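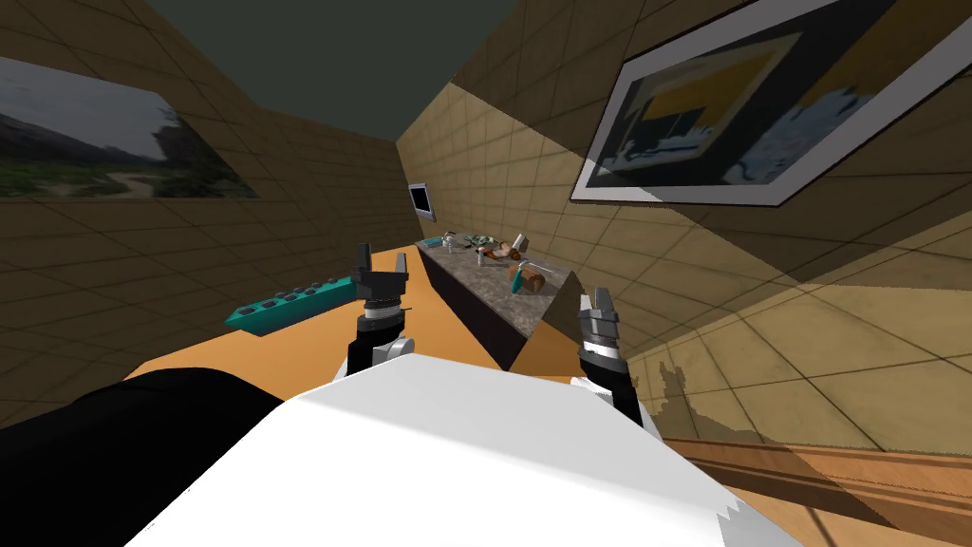
How often should I cut my hair if I want it to become long?
Every three months is enough for most people. In my chair I take off one centimetre, sometimes less, and only where the ends are split.

I am asked this almost every day at Bunovia, so I will write a little more. Cutting does not make the hair grow faster. The hair grows from the root and the root does not know what my scissors do.

But if you wait a full year, the split goes up, and then I must cut much more than you wanted. I had a client last November who lost 19 centimetres in this way. She was very polite about it. I was sadder than she was.

I learned the trade in Messina from Rosalba Dal Bello. She had more than 70 regular clients and wrote for each one a small card: last cut, colour, what they did not like. I still keep cards. My colleagues use the computer.

For washing, two or three times a week is fine. Put the shampoo on the skin of the head and the conditioner only on the lengths. Please do not rub with the towel. Press it.

Some of you asked about the Sulitz oil. I use it on thick or curly hair, two drops, when the hair is still damp. On fine hair I find it too heavy and I prefer the light spray from Ustness.

If you come for a trim, bring the hair as you wear it on a normal day. I want to see how it falls before I wash it.

In November we are open until 19:00, and the last trim starts at 18:15. For colour please write to me first, I need to see a picture of your hair in daylight.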